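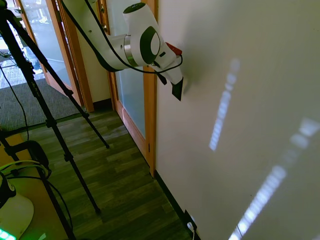
White robotic arm, with its gripper pointing into the wall.

How to make my leek and butter bean pie

I made this pie again last night and I still think it's one of the best things you can do with a tin of beans! It's cheap and filling, and the leftovers are lovely cold (I eat mine standing at the worktop with a blob of mustard).

You'll need:

3 big leeks
1 tin of butter beans, drained
125 g mature cheddar, grated
300 ml milk
2 tablespoons plain flour
A good lump of butter
1 teaspoon wholegrain mustard
1 sheet of ready-rolled puff pastry
1 egg, beaten

Start with the leeks. Slice them up and wash them really well, then cook them in the butter over a low heat with the lid on. Give them 14 minutes and a stir now and then. You want them soft and floppy but still green, so turn the heat down if they start to catch.

Sprinkle in the flour and stir it round for a minute. Now add the milk a splash at a time, stirring like mad between splashes - it'll look horribly lumpy at first but keep going and it comes together. Take the pan off the heat and tip in the cheese, mustard and beans. Have a taste before you add any salt, as some cheddars are very salty already.

Spoon the lot into a pie dish and leave it to cool a bit. I didn't bother with this the first time, back in October, and my pastry slid into the sauce before it even got to the oven.

Lay the pastry over the top, press the edges down with a fork and cut a little slit in the middle. Brush with the egg. Bake at 200C (180C fan) until it's puffed up and properly brown, usually half an hour in my oven, which runs a bit cool.

A few swaps I've tried: 115 g of blue cheese instead of the cheddar (strong, but I loved it), chickpeas for the beans (fine, a bit bitty), and onions when the shop in Starnumside had no leeks. Onions need longer in the pan.

It keeps for two days in the fridge. Warm it in the oven if you can - the microwave makes the pastry go soggy.

Posted 3 May 2020 in Pies and Bakes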